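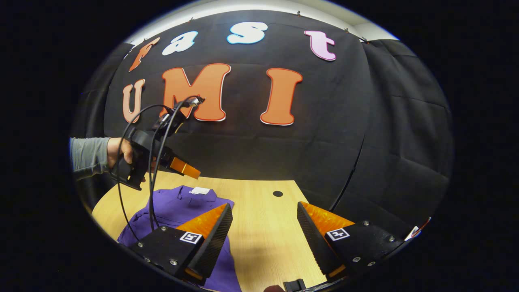

Folding shirts was the one job I used to leave at the bottom of the basket, and I'd still be leaving it there if my friend Mared Ruddock hadn't shown me her way of doing it one wet afternoon in April. The first thing she told me was to stop folding on the bed (too soft, everything slides about!) and find a proper flat top to work on. A light wooden table like this one is lovely for it, with the purple shirt laid flat and its collar facing away from you, and you needn't fret over a few creases across the fabric.

So, to begin, do up the top button and 2 more further down, then lay the shirt face down and smooth it from the middle outwards with your palms. Take your time over this bit, I always do, usually with the radio on.

Now bring one side in towards the middle, and fold the sleeve back down so that it runs alongside the edge. Do the same with the other side. If the sleeves are long ones, let the cuffs turn up a little at the bottom.

Fold the tail up by a hand's width, then bring the bottom half up to meet the collar and turn the whole thing over. Give it a gentle pat and pull the collar straight.

My drawer takes 8 shirts in a pile, or 11 if I stand them on end, and the thick winter ones go on the shelf above.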